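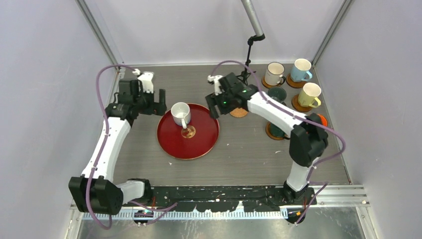 Daniyal Ansari baut Arbeitstische, und über Tischplatten kann er lange reden. Seine Werkstatt heißt Mohmand, nach dem Mädchennamen der Großmutter, und besteht aus zwei Räumen im Hinterhof einer früheren Druckerei. Am liebsten mag er Platten in Graubraun mit feiner Maserung, die quer vor einem verläuft, dazu helle Wände links, rechts und hinten. »Auf so einer Platte sieht man, was man tut«, sagt er. »Ein Tablett darauf, und das Auge weiß, wo es hinmuss.«

Wir sprechen am 5. Februar 2024 miteinander, in dem kleineren der beiden Räume, der auch Büro ist. Ansari hat Tee gekocht und eine Mappe mit Farbmustern auf den Tisch gelegt, in der er während des Gesprächs immer wieder blättert.

Angefangen hat er mit Küchen. Für die Firma Bresano montierte er jahrelang Arbeitsplatten, bis ihm die Knie wehtaten und er keine Lust mehr auf Treppenhäuser hatte. »In einer Küche muss die Platte vor allem viel aushalten«, sagt er. »Bei einem Arbeitstisch schaut jemand den ganzen Tag darauf. Das ist eine andere Aufgabe.«

Weiß hält er für die schlechteste Wahl, Schwarz für die zweitschlechteste. Auf Weiß verschwinde alles Helle, und bei starkem Licht werde man müde. Auf Schwarz sehe man jeden Fingerabdruck. Das Graubraun, das er gern nimmt, heißt im Musterbuch Pindarell. Er findet den Namen albern, bestellt es aber trotzdem immer wieder. Die Maserung lässt er fast immer parallel zur Vorderkante laufen. »Läuft sie auf einen zu, wirkt der Tisch tiefer, als er ist. Dann greift man daneben. Vielleicht bilde ich mir das ein, aber zwei Kunden haben es mir auch gesagt.«

Über die Wände gibt es in der Werkstatt unterschiedliche Meinungen. Shoaib Cheema, der die Beschläge macht, würde sie am liebsten weglassen. Sie kosten Zeit und stehen beim Transport im Weg. Ansari will sie behalten. »Wer an einem offenen Tisch sitzt, schaut auch auf das Regal dahinter, auf die Jacke vom Kollegen, auf die Kaffeemaschine.« Die Wände müssten dafür nicht alle denselben Ton haben. Ein Lavendelgrau an der Seite und ein gebrochenes Weiß hinten vertragen sich nach seiner Erfahrung gut. Nur glänzen dürfe nichts.

Für die hinteren Ecken nimmt er graue Metallpfosten. Holz hat er auch versucht, im Juli, als es in der Werkstatt sehr warm war, und danach passten die Fugen nicht mehr. »Seitdem Metall. Da muss ich nicht nachdenken.« Schwieriger findet er die Stelle, an der Rückwand und Platte zusammenkommen. Dort sammelt sich Staub, und kleine Schrauben rollen hinein. Ein schmaler heller Streifen über die ganze Breite löst das meistens. Bei einer Serie von 19 Tischen für den Betrieb Cillura hat er ihn zuerst vergessen und musste alle noch einmal aufmachen. Er erzählt das ohne Ärger – es sei eben seine Zeichnung gewesen.

Ein Tisch ist bei ihm 135 Zentimeter breit, wenn der Kunde nichts anderes will. Die Grundausführung kostet 634 Euro, die Wände kommen extra. Billiger gehe es nicht, sagt Ansari, teurer schon, aber dann kaufe keiner mehr zwei davon.

Auf die Frage nach der Pflege zuckt er mit den Schultern. Ein feuchtes Tuch, ein trockenes hinterher, kein Scheuermittel. Filzfüße unter alles, was schwer ist und verschoben wird. Wer etwas Scharfes ablegt, soll ein Tablett nehmen, am besten eines mit Rand.

Im Frühjahr will er eine Platte mit gerundeter Vorderkante ausprobieren. Die Muster dafür liegen schon nebenan, Cheema hat sie noch nicht gesehen.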